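우리 동네 헌책방 '보뭄', 7월부터 밤 11시까지 문 엽니다

지난주 수요일 저녁에 들렀다가 계산대 옆에 붙은 종이를 보고 알았어요. 보뭄(Vomum)이 7월 한 달 동안 영업시간을 밤 11시까지 늘린답니다. 원래는 저녁 여덟 시면 불을 끄던 집이라 퇴근하고 뛰어가도 늘 셔터 내려가는 것만 보고 돌아섰는데, 이제 저 같은 직장인도 평일에 책 구경을 할 수 있게 됐습니다!

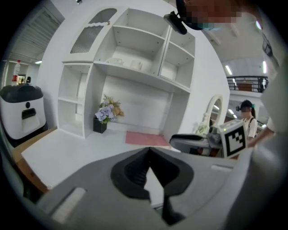 주인 우타이 시티차이 씨한테 왜 갑자기 늦게까지 하느냐고 물었더니 대답이 참 싱거웠어요. "더워서 낮에는 아무도 안 와요." 작년 여름에 낮 매출이 워낙 안 나와서 올해는 아예 문 여는 시간을 오후 두 시로 미루고 대신 밤을 길게 쓰기로 했다네요. 오전에 주로 오시던 동네 어르신들이 서운해하지 않겠느냐고 했더니, 그분들은 전화만 주면 가게에 나와 있을 때는 언제든 열어 드린다고 합니다. 전화번호는 문 앞에 크게 적어 둔다고 했고요.

영업시간 말고 바뀌는 게 하나 더 있어요. 사실 저는 이쪽이 더 반가웠는데요, 길 건너 찻집 오켄(Oken)하고 같이 '밤 책장'이라는 걸 엽니다. 보뭄에서 책을 한 권이라도 사면 오켄에서 차를 반값에 마실 수 있고, 거꾸로 오켄에서 차를 마신 사람은 그날 영수증으로 보뭄의 문고본을 천 원 깎아 줍니다. 두 가게가 한 10년을 마주 보고 장사하면서 이런 걸 처음 해 본다니 좀 늦은 감도 있지만요. 영수증은 당일 것만 된다고 하니까 지갑에 쑤셔 넣어 두었다가 다음 주에 꺼내시면 안 됩니다. (네, 제가 그럴 사람입니다.)

새로 들어온 책 이야기도 해야겠네요. 얼마 전에 문 닫은 추언숙(Chuensuk) 도서대여점 아시죠? 시장 뒷골목 2층에 있던 데요. 거기 있던 책을 보뭄이 통째로 넘겨받았는데 모두 958권이랍니다. 만화가 절반 가까이 되고 나머지는 추리소설, 무협, 여행기, 그리고 왜 대여점에 있었는지 모를 요리책들이에요. 대여점 책이라 겉장에 비닐이 씌워져 있고 뒤에 대출 도장이 빼곡한데, 시티차이 씨는 그 도장을 지우지 않고 그냥 팔겠다고 합니다. 저는 찬성입니다. 중학교 때 빌려 읽던 책 뒤에서 내가 연체한 날짜를 발견할지도 모르잖아요.

값은 만화가 권당 천오백 원, 소설은 삼천 원부터입니다. 전집은 낱권으로 안 팔고 묶음으로만 내놓는대요. 52권짜리 무협 전집이 한 질 있는데 중간에 한 권이 빠졌답니다. 몇 권이 빠졌는지는 사는 사람한테만 알려 주겠다고 해서 한참 웃었어요. 아니 그걸 숨기면 어떡합니까. 그래도 그 얘기를 듣고 벌써 두 명이 예약하겠다고 했다니 장사를 잘하는 건지 뭔지 모르겠습니다. 예약은 안 받고 먼저 오는 사람한테 판다고 해요.

책이 한꺼번에 다 나오는 건 아니고 정리되는 대로 매주 조금씩 꺼냅니다. 첫 주에는 만화, 그다음에 추리소설 순서라고 들었어요. 여행기는 아직 상자도 안 뜯었다고 하니 여행기 기다리시는 분은 7월 하순에나 가 보시는 게 낫겠습니다. 요리책은 어떻게 할지 못 정했다는데, 제가 몇 권 찜해 두고 싶다고 했더니 역시나 예약은 안 된다고 하더라고요. 단골도 소용없습니다.

안 보는 책을 가져가서 팔 수도 있어요. 다만 책 매입은 밤에는 안 하고 저녁 일곱 시까지만 합니다. 참고서, 문제집, 잡지, 백과사전은 안 받는답니다. 곰팡이가 핀 책도 당연히 안 되고요. 많이 가져갈 때는 미리 전화로 몇 권쯤 되는지 말해 달라고 했습니다. 예전에 누가 예고 없이 트럭으로 실어 온 적이 있어서 그날 하루는 장사를 못 했다고 해요.

밤에 오는 분들한테 당부가 하나 있답니다. 골목이 좁고 위층에 사람이 사니까 문밖에서 통화하거나 오래 서서 이야기하는 건 참아 달라고 해요. 이야기는 오켄 가서 하시면 됩니다. 오켄도 7월에는 보뭄하고 똑같이 11시에 닫고, 마지막 주문은 그 30분 전까지예요. 주차는 여전히 답이 없습니다. 보시츠(Bositz) 빌딩 지하에 대면 한 시간은 무료였던 것 같은데 요즘도 그런지는 확인을 못 했어요. 웬만하면 14번 버스 타세요. 시장 입구에서 내려서 약국 끼고 오른쪽으로 들어오면 금방입니다. 막차가 생각보다 빨리 끊기니까 시간표는 한번 보고 나오시고요.

8월에도 계속할지는 아직 모른다고 합니다. 7월 장사를 해 보고 밤 손님이 낮보다 많으면 여름 끝날 때까지, 아니면 원래대로 돌아간대요. 저는 무조건 계속했으면 좋겠어서 이렇게 소문을 내고 있습니다. 한 번이라도 궁금했던 분들은 이번 달에 좀 가 주세요!

쉬는 날은 예전 그대로 월요일이고, 비가 아주 많이 오는 날은 일찍 닫을 수도 있답니다. 골목 배수가 시원찮아서 작년에도 아래 칸 책을 여러 번 위로 올렸대요. 그런 날은 문 앞 말고 가게 전화로 물어보시면 되고, 카드도 되는데 만 원 밑으로는 현금을 내면 좋아하십니다. 봉투는 따로 안 주니까 가방 챙기세요.

다음 주에 퇴근하고 다시 가 볼 생각인데, 만화 칸이 얼마나 남아 있는지는 다녀와서 댓글로 달아 둘게요.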